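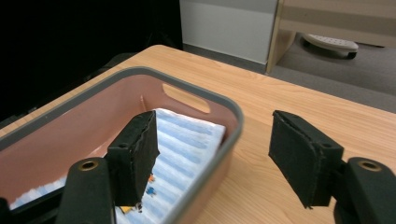 Gripper width drops to zero during slow closes

ostedell_dev
Running the Trollent tracker on wrist camera video to get finger opening per frame. On 126 episodes it's fine until the fingers slow down, then the width reads zero for a few frames and the policy learns to twitch. Logs attached. Filter problem?

kelpline
What's your confidence cutoff? The default throws out low-contrast edges, and black pads are low contrast to begin with.

ostedell_dev
Default. I'd rather smooth it afterward than touch the detector.

mrowe_b
Smoothing is wrong for this. A zero is a missing value. Write NaN and interpolate, or you drag the good frames down with it.

kelpline
Disagree on interpolating across a grasp. You lose the contact moment. Lower the cutoff first.

ostedell_dev
Lowered it and reran. Bad frames went from 1,430 to almost 700. The rest are all at the start of a close.

mrowe_b
Then check timestamps. Lovance exports pad the first frames after a pause.

ostedell_dev
Padding was on. Turned it off, still seeing a few. Will try NaN on those and post the diff.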